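Simulation and Grasp Safety Engineer, Nesville
Biris – Manipulation Group

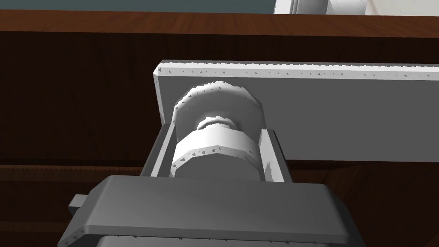

Biris is hiring one engineer to work on grip loss in our two-finger arms. The post is full time and based at our Nesville site. It reports to Gadisa Worku, who leads the Manipulation Group.

Background to the post

In August an arm on the Jorwood test line let go of a part in the middle of a transfer. The part fell outside the guarded area and landed in a walkway. No one was hurt. The arm did not stop. It carried on to the drop-off point, opened its fingers and reported a completed cycle.

We have since gone back through the logs. The controller was reading finger position as proof of grip, and the fingers had stalled slightly open on a worn guide. The force reading had fallen well before the drop, but nothing in the software was set to act on it. The same fault had been present in our simulator for over 60 releases and was never caught, as the simulated fingers do not wear.

The Jorwood arms are now running at reduced speed. They stay that way until the grip check has been rewritten and tested.

What you will do

Rewrite the grip check so that position and force must agree before the arm moves.
Add finger wear, backlash and slip to the simulator, and check the results against the bench arms.
Build a set of failure cases for turned and stepped parts, including drops close to fixed furniture and rails.
Decide with the line engineers what the arm should do when grip is lost – stop, hold or lower.
Write up each fault so that a technician can follow it.

What we need from you

At least 2 years of work on robot arms, in simulation or on hardware.
Good C++ or Python. Most of the controller is C++ and most of the test code is Python.
A working knowledge of contact models and their limits.
Experience of tracing a fault from logs back to a cause.

Useful but not required: risk assessment for shared work areas, or time spent on a maintenance crew.

Terms

The contract is for 9 months, with a review before the end. We expect to extend it if the Ambaye line goes ahead with the same grippers. Some days each month will be spent at Jorwood. Travel is paid. Safety shoes and eye protection are supplied.

How to apply

Send a resume and one page on a fault you have worked on – what failed, how you found it and what was changed. Please leave out anything your employer would not want shared. Applications go to Gadisa Worku at the Nesville office and must reach us by 11th October.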